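Equipment Planner / Buyer, Robot Cells (contract, possible perm)
Fustano, Zakville site
Posted Tuesday, May 7, 2024

Need someone quick. Our last buyer left in March and the quotes are piling up.

What it is: you own the equipment list for the picking cells. Arms, grippers, bins, cables, clamps, spare parts, all of it. You get prices, chase vendors, build the budget for next year and tell us when we're dreaming. Right now the list is 209 lines long and 23 of them have no price at all. Start there.

You'd report to Isabelle Gosselin. Gaetano Pace runs the floor and will be at your desk a lot, mostly about lead times.

Must have:
Bought industrial equipment before, robots a big plus
Good with spreadsheets. Really good
Can read a quote and spot what's missing (install, training, freight, the service contract)
OK being on the floor 2 days a week, steel toes required

Nice to have:
Leasing vs buying experience
Used Codine for purchase orders, or can pick it up fast

Contract is 9 months. Pay depends on experience, put your number in the email please. Parking at the Kennedy lot, free. 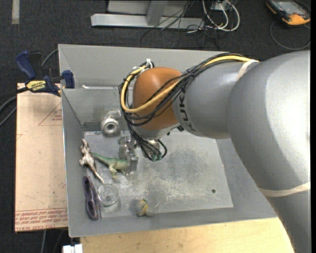 First big job is the gripper budget. We need a plan for fingers and spares that covers mixed items, odd shapes, clear stuff, small stuff, and doesnt blow the whole year by summer. Cable wear too, nobody has budgeted for it properly.

To apply: resume plus a few lines on the biggest equipment buy you've handled, what it cost vs what you planned. No cover letter neccessary. Send to Isabelle, subject line "Planner". Interviews as they come in. No agencies.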